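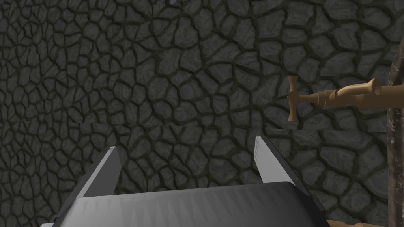
Unit 6 covers what happens to tool handling when a workshop moves part of it to a robot. The case for this week is Hirnstead, a firm that repairs doors, staircases and garden furniture at a single site in Kulness. It had 35 people on the shop floor when the project began. Before a robot did anything there, the task was worked through in simulation, one tool at a time. A wooden hammer with its handle lying level is a fair place to start. The gripper comes toward it with both fingers wide open, and the planner has to choose between the handle and the narrow waist next to the head. A joiner makes that choice without thinking about it, and could not easily tell you how. Keep this in mind when we get to the section on skill.

1. What was automated

The firm did not automate the joinery. It automated fetching, returning and sorting hand tools between jobs. Under the old system each bench had its own set, and missing tools were written up on a board by the door. The new system, called Fania, keeps a shared store and brings tools to the bench on request. The store holds 175 tools. The trial started in March with four benches and was extended later.

2. Who did the work before

Fetching and sorting was never anyone's full job. It was spread across the day and fell mostly to apprentices. Gu, the floor supervisor, estimated that a first-year apprentice spent almost 19 hours a month on it. Managers counted those hours as waste. The apprentices, when interviewed, did not fully agree. Walking to another bench for a mallet was how they saw other people's work and asked questions about it.

3. What changed

– Joiners stayed at their benches longer. Several liked this. Two of the older ones said their backs were worse for it.
– Apprentices moved to bench work sooner, with less time spent watching.
– A new task appeared: checking the log when the system brought the wrong tool or did not bring one at all. In the first period the log ran to 2285 requests, and one person read all of it.
– Personal tools became a dispute. Some staff had shaped their own handles and did not want them in a shared store. The firm let them opt out, and the store was planned again without those tools.

4. Skill and where it sits

Return to the hammer. Choosing where to hold a tool is part of a worker's skill, but it is not written in any job description. When a planner takes over the choice, someone has to set the rules for it. At Hirnstead that was first an outside engineer. After complaints about tools handed over the wrong way round, two joiners were given time each week to review the grips. Their pay grade did not change. The reading by Lingyun Deng argues that it should have, and you should be ready to say whether you agree.

5. For the seminar

Read the Deng paper and the interview extracts. Write one page on a task in a job you have held that was not in the job description. Say who did it, who noticed it, and what would be lost or gained if a machine took it over.

Related items
Unit 5: Scheduling software and shift work
Unit 7: Who reads the error log?
Reading list, Units 4–8
Interview extracts: Kulness shop floor
Notes on writing the one-page response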